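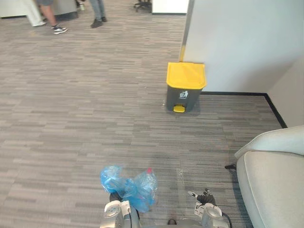 Carpet tile

Carpet tile, also called modular carpet, is a textile floor covering made in separate units that are laid edge to edge. Most units are squares or long rectangles known as planks. Carpet tile is used mainly in offices, schools, airports and other commercial interiors, where it has replaced roll carpet (broadloom) in many new installations. Each unit has its own backing and can be lifted and replaced without disturbing the rest of the floor.

Construction

A carpet tile has a face, a primary backing, a bonding layer and a secondary backing. The face is made of yarn, usually nylon 6 or nylon 6,6. Polypropylene is used in cheaper grades and wool in a small number of expensive ones. In tufted tile, needles push the yarn through a woven or nonwoven primary backing to form loops. The loops may be left whole, cut, or cut in selected areas to give a pattern in relief.

A precoat, commonly latex, locks the tufts in place. The secondary backing gives the tile its weight and keeps it flat. Traditional secondary backings are bitumen or polyvinyl chloride (PVC), often with a layer of glass fiber fleece embedded in them. The glass fiber limits expansion and shrinkage, which would otherwise open gaps at the seams or cause the edges to push against each other and lift. Polyurethane and polyolefin backings are also made. Cushion-backed tile adds a layer of foam or felt.

After the backing has cured, the sheet is cut with a die or an ultrasonic blade. Cutting must be accurate, as small errors add up across a long row.

Fusion-bonded tile is made differently. The pile yarn is set directly into an adhesive layer between two backings, and the resulting sandwich is sliced through the middle to give two cut-pile sheets.

Color and pattern

Yarn may be colored before or after tufting. In solution dyeing, pigment is added to the molten polymer before the fiber is extruded, so the color runs through the whole filament. Solution-dyed yarn resists fading and tolerates stronger cleaning agents than yarn dyed in a bath. Piece dyeing and printing allow shorter runs and finer detail but color mainly the outer part of the fiber.

Linear patterns are common in office grades. Broken streaks in several closely related shades make seams harder to find and mask light soiling. Patterns with large regular repeats are less common, partly because small differences in cutting become visible where the motif crosses a seam.

Random-lay designs are drawn so that no alignment between units is needed. They produce less cutting waste, and tiles from different dye lots can be mixed on one floor.

Laying methods

An arrow printed on the back of each tile shows the direction of the pile. The installer uses it to set one of several layouts:

Monolithic: all arrows point the same way, giving an appearance close to broadloom.
Quarter turn: each tile is rotated 90 degrees from its neighbors, giving a checkerboard effect.
Brick: alternate rows are offset by half a tile.
Ashlar: alternate columns are offset by half a tile.
Herringbone: used with planks only.

Work starts from two chalk lines snapped at right angles near the center of the room. The lines are shifted as needed so that the cut tiles at the walls are no narrower than half a unit. Tiles are held with a pressure-sensitive adhesive, which stays tacky and allows release, or with adhesive tabs that join the corners of adjacent tiles and leave the subfloor clean. Some heavy tiles are loose laid, with adhesive only at the perimeter and at intervals across the floor.

Concrete subfloors are tested for moisture before work begins. Excess moisture and high alkalinity can soften the adhesive and cause it to seep up through the joints. Tiles are normally left in the room for at least a day so that they reach its temperature.

Maintenance

Routine care consists of vacuuming, prompt removal of spills and periodic deep cleaning by hot water extraction or encapsulation. In encapsulation, a polymer solution dries around soil particles and is vacuumed away. Overwetting is avoided because water can reach the adhesive through the seams.

Worn tiles in corridors and at doorways may be exchanged with tiles from under furniture — a practice called rotation — or replaced from attic stock, the reserve kept by the building owner. New tiles of the same design often look brighter than those around them for several months.

Disposal and recycling

Recovery is complicated by the bond between face and backing. The main method is to shear the fiber from the backing and process the two streams separately. Nylon 6 can be broken down into caprolactam and made into new fiber. PVC backing can be ground and used in new backing. Bitumen-backed tile is harder to separate and is frequently burned for energy or used as a cement kiln fuel. Tiles in fair condition are also cleaned, graded and resold.

See also

Broadloom
Raised floor
Resilient flooring
Tufting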